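CPU socket (server boards)

A CPU socket is the mechanical and electrical seat for a processor on a motherboard, and on a server board it is a marvellous bit of engineering packed into a very small space! It carries power and data to the chip, holds it perfectly flat, and lets it be swapped without any soldering.

Most modern server sockets are of the land grid array type. The springy contacts sit in the socket and the processor has flat pads underneath (some designs have more than 3,000 of them). A metal retention frame presses the chip down evenly, and on many boards a thin wire lever locks or frees it. Memory slots and voltage regulation parts are grouped close by, keeping the signal paths wonderfully short.

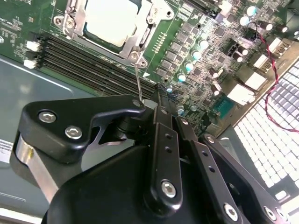 Why does a processor need a metal heat spreader?

It protects the bare silicon and carries heat from a tiny area out to a larger one, where the cooler can draw it away.

Servicing

The cooler comes off first, then the lever is eased out from its catch and the frame lifted. The chip should be raised straight up by its edges. Bent contacts are the most common fault, and a good magnifier and plenty of light make them much easier to find. Fresh thermal paste goes on before the cooler is refitted.

See also: Heat sink; Memory slot; Voltage regulator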